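The spring Ruth Tunstall turned sixty she signed up for the evening robotics class at Purkbridge, mostly on account of the bus, which stopped right outside the college and had always seemed to her a waste of a good stop. Her daughter had suggested watercolors. Her neighbor had suggested a cruise. Ruth had taught sewing at Ashworth for most of her working life and she wanted, she told the young woman at the enrollment desk, something that would argue with her a little.

Well, it argued. For the whole of March she and her partner, Bradley Kershaw, could not get the arm to pick up so much as a sock. Bradley was nineteen, tall and sorry about it, and he had come to the class straight from the night shift at the Atow warehouse, so that he was always either just waking up or just about to fall asleep. He typed beautifully, though. Ruth loved to watch him type. He went at it the way her best girls used to go at a hem, quick and light with the tongue just showing, and then he would press the last key and sit back, and the arm would swing over the table and close very firmly on nothing at all.

"It thinks the sock's over there," Bradley would say.

"Then somebody ought to tell it," said Ruth.

They were building a sorter, you see. Each pair in the class had drawn a job out of an envelope, and theirs was to take soft things from a table and drop them in a bin, which sounded like the easy one until you tried it. The pair next to them had wooden blocks, and blocks stay where you put them and keep the shape they came with, and Ruth had begun to feel toward those blocks something she had not felt toward anyone since the regional needlework fair. A sock is never the same sock from one minute to the next. It slumps, and it folds over on itself, and it pretends to be flat.

Ruth named the arm Zutilgate, after the lane where her grandmother had lived, because her grandmother had also been strong and particular and had never once picked up a sock. Bradley wrote the name at the top of every program from then on without being asked, and she thought that was very nice of him.

By the last week before the showing they had settled into a way of working. Bradley kept to his chair with his knees out and the program in front of him, and Ruth stood guard over the rag bag, which she had filled from home with mittens, dishcloths, a christening bonnet with no ribbons and the front half of a stuffed rabbit. She would choose a thing and lay it down, and he would say go, and they would both hold their breath, and afterward she would take it back again and give it a shake and a pat, as if it had been through an ordeal.

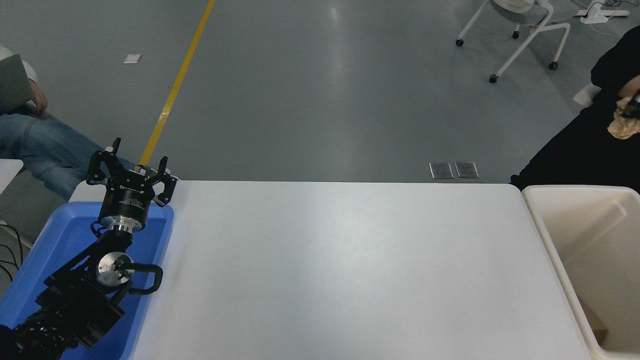 "What would you do?" Bradley asked her on one of those evenings. It was late and the blocks pair had gone home pleased with themselves. "If it was just you, I mean. How would you pick it up?"

Ruth said she would pick it up the way anyone would, and he said no, show me, slowly, and so she did. She put down a dishcloth and reached for it, and then she stopped with her hand in the air, feeling foolish, and did it over again. She had told girls how to pick up cloth for more than half her life and it was a strange thing to be caught at it.

"You didn't go for the middle," said Bradley.

"Of course not. You'd only press it flat. You find where it stands up a bit, and if it doesn't stand up anywhere you push it until it does." She pushed the dishcloth with the side of her finger and it rose into a soft little ridge, and she pinched the ridge and lifted. "There. You make yourself a handle."

He looked at the dishcloth for such a long time that she wondered whether he had dropped off. Then he pulled the keyboard toward him and began to type, and he typed through the tea she brought him from the machine and through the first of the two announcements about the building closing. Ruth folded mittens. She thought about her girls, and about one in particular who could never set a sleeve and who had sent her a wedding photograph years afterward, in a dress she had made herself, with the sleeves set perfectly.

"Go," said Bradley, mostly to himself.

The arm came over, lowered, and nudged the dishcloth along the table with its closed fingers, a small fussy shove that Ruth felt all the way up her own wrist. The cloth bunched. The fingers opened, came down on either side of the ridge, and shut. And up it went, dangling by one fold, swaying, all the way across, and over the rim, and in.

Neither of them said anything. Then Bradley said a word she used to send girls into the corridor for, and Ruth said it too, rather louder.

They had time for one more before the lights went. He asked her which, and she went through the whole bag looking, past the dishcloths and the mittens and the bonnet, until she had the rabbit by its one good ear.

"Not him," said Bradley. "He's really hard."

"I know he is," said Ruth, and she set him down on the table and stood back.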